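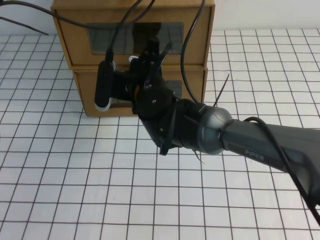 **Figure 1.** Nolline site, May.

### 3.2 Return and reuse of shipping boxes

Each of the 600 boxes issued to households carried a printed number on the bottom panel. Households were asked to send the box back within 30 days through the Gratel drop-off network, folded or unfolded. A box was counted as returned when its number was entered at the Nolline site. Of the 600 boxes issued, 539 were returned by the end of the study period. Boxes returned late were kept in the count but left out of the analysis of travel time.

Returned boxes were graded by two readers (Kiani and Bukhari) on a four-point scale adapted from Niazi's packing guide. Grade 1 was given to boxes with no visible creasing outside the score lines, and grade 4 to boxes with a torn wall or a failed glued joint. Crushed corners were the most common reason for a lower grade. Tape damage was recorded separately – it affects the look of the box more than its stacking strength – and did not change the grade. 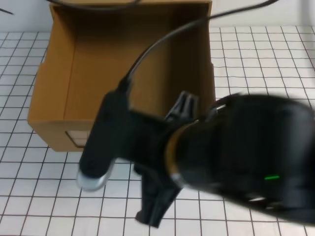 **Figure 2.** Open corrugated box on white tile, Nolline site.

Of the returned boxes, 500 were graded 1 or 2 and released for a second trip. The remaining 39 were baled and sent to the Brineck mill. Handle cutouts were checked for tearing at both ends of the slot, as tears there tend to lengthen under load. Labels from the first trip were left in place and covered with the new one.

Where the two readers disagreed, the lower grade was used. Most disagreements fell between grades 2 and 3 and concerned soft side walls, for which the scale gives no measured limit. Moisture content was not recorded at intake, so softening from damp storage cannot be separated from wear in handling. The costs of collection and sorting are treated in Section 4.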